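Holovko Canyon Guesthouse: frequently asked questions

We receive many letters before the season, and most of them ask the same things. I have collected the answers on one page. If your question is missing, please write to us and Cledwyn Mostyn will reply, usually on the same evening.

How do I reach the guesthouse?

The nearest railway station is Tovura. From there it is 50 kilometres by road. The first part is a normal road with two lanes. After the village of Clolla it becomes narrow, and in the last 4 kilometres it is gravel. A small car can manage this if you drive slowly. Please do not follow the navigation when it tells you to turn left at the chapel. That track goes to a quarry and it is difficult to turn the car there.

Is there a bus?

Yes, one bus in the morning and one in the afternoon, from Tovura to Clolla. The journey takes 90 minutes. On Saturday there is only the morning bus. We can fetch you from the stop in Clolla if you tell us the day before.

When is the best time to come?

This depends on what you like. In spring the river is high and the waterfalls are at their strongest, but the lower path is often closed. Summer is hot in the middle of the day, and the walkers who know the canyon start early and rest after lunch. My own favourite is October. The beeches on the upper side turn yellow, the air is clear and you can see the whole ridge from the terrace. The nights are already cold then, so bring something warm to sleep in.

Which walk do you recommend for the first day?

The path to the Cluvedeck viewpoint. It climbs 290 metres and is marked with blue paint on the rocks. Most of our guests need a morning for going up and down. The first half goes through the forest, and after the wooden gate you come out on open ground with no shade. Close the gate behind you, as there are sheep on the other side.

Can I walk through the whole canyon in one day?

A person with good legs can do it, but you must begin at sunrise and arrange a car at the other end. It is nicer to take two days and sleep in the shepherds' hut in the middle. The hut has beds and a stove but no blankets and no food. Ask us for the key before you leave. We had guests who walked there without it and had to come back in the dark.

Is the walk suitable for children?

The river path from the guesthouse to the old mill is good for children from school age. It is flat, and there is a place with small stones where they can put their feet in the water. I would not take small children to Cluvedeck. The last part goes along an edge and there is no railing.

Can I drink the water on the way?

From the spring at the wooden gate, yes. We have drunk it all our life. Please do not drink from the river, there are animals above. In a dry August the spring can be very weak, so carry your own bottle in any case.

Does my telephone work in the canyon?

At the guesthouse it works well enough for calls. On the path you lose the signal after the first bend and you find it again only at the viewpoint. For this reason we ask every guest to write the planned route in the book by the door, and to cross it out when they return. Please do not forget the second part!

Can I bring my dog?

Dogs are welcome in the two rooms on the ground floor. There is a small payment for cleaning. On the upper path the dog must be on the lead because of the sheep, and the shepherds are strict about this.

What can I eat at the guesthouse?

Breakfast is included. In the evening we cook one dish for everybody, most often soup and then something with potatoes or beans. If you do not eat meat, say so when you book and it is no problem. For walkers we prepare a packed lunch, which you order before nine in the evening. There is no shop in our village. The last one is in Clolla, and it closes at noon for a long pause.

How can I pay?

In cash or by bank transfer. We have no card machine, and the nearest cash machine is beside the station in Tovura.

What happens if the weather is bad?

If the road is closed by snow or by falling stones, you pay nothing and we look for another date together. If it only rains, the booking stays as it is. In rainy weather you can visit the mill, or borrow one of the maps and books from the shelf in the dining room. Most of the books are in our language, but the maps can be understood by everyone.
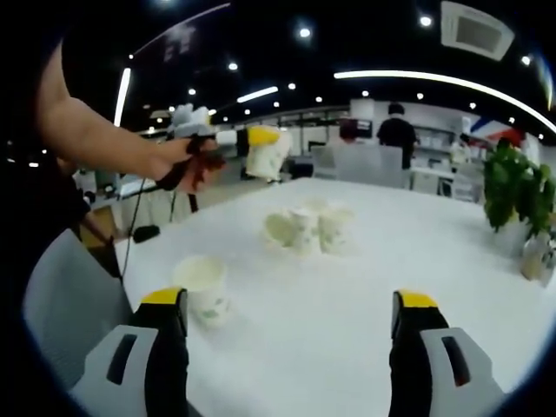

Maps of the upper canyon are also for sale at the reception, and the newer edition shows the path to the hut correctly.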